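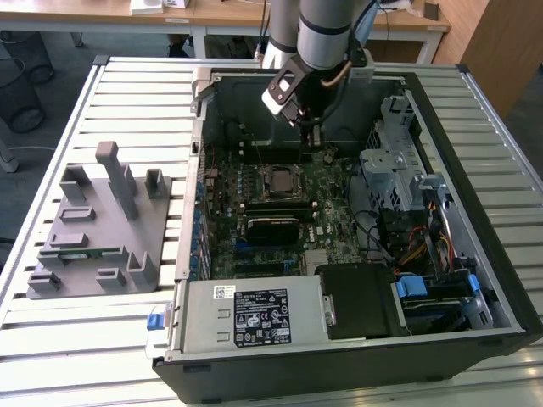
# Altemton Releases Planner That Knows When to Stop Pushing

**Bemeldale, Tuesday, December 5, 2023.** Software maker Altemton has put out version 9 of Orbán, its planning and control package for robot arms that work inside desktop computers. The headline feature is that the arm now gives up sooner. The company considers this progress, and the people who pay for motherboards are inclined to agree.

Earlier versions treated a stuck part as a question of commitment. If a memory module didn't move, the controller would try the same motion again with a little more force, and then once more, in the spirit of a man at a vending machine. Version 9 watches the force readings at the wrist while a part is being moved and compares them with what the planner expected at that point in the path. When the two drift too far apart, the arm backs out the way it came and asks for a new plan.

Altemton says the change came out of its own logs. The team went through 2,703 recorded attempts at handling modules, latches and connectors, and found that the third try at an identical motion was rarely the charm. It was, however, often the last entry for that board.

The release also reworks how Orbán decides where it is. The old version built one model of the open case at the start of a job and trusted it to the end, cables included. Cables, as owners of desktop computers may have noticed, do not hold still. The new version keeps the rigid parts of the model fixed and treats anything bendable as a zone of doubt, which it checks again before each approach. Paths through a zone of doubt are slower. Users who miss the old speed can switch the checks off in a settings file, under a heading the company has labeled "regrets."

Close-up work gets its own treatment. Once the gripper is down among the sockets and slots, the view from the wrist is mostly gripper, and whatever metal is left over tends to shine. The perception module now masks out the tool's own outline and throws away washed-out areas of the picture before it guesses at a position. Where too little remains to guess from, it says so, and the planner moves the arm to look from another angle. The previous module never said so. It reported a position every time, with great confidence, and a few of those positions were on the board.

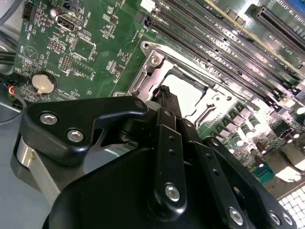
## Price, patches and a smaller log

Prundberg, the repair and reuse firm that has been testing the software ahead of release, reports that jobs now take longer on average and are finished more often. It has asked for one change so far: a shorter message when the planner abandons a motion. The current one runs to 16 lines and includes the word "unfortunately" twice.

Version 9 is free to existing license holders. New licenses cost $600 per arm, the same as before, and support is included for the first year. The log viewer has been rewritten as well and no longer opens every file at once, a habit Altemton had listed in the manual as a feature.

A patch planned for February will add two-handed cable holding, for sites that own a second arm. Sites with one arm will get the updated manual.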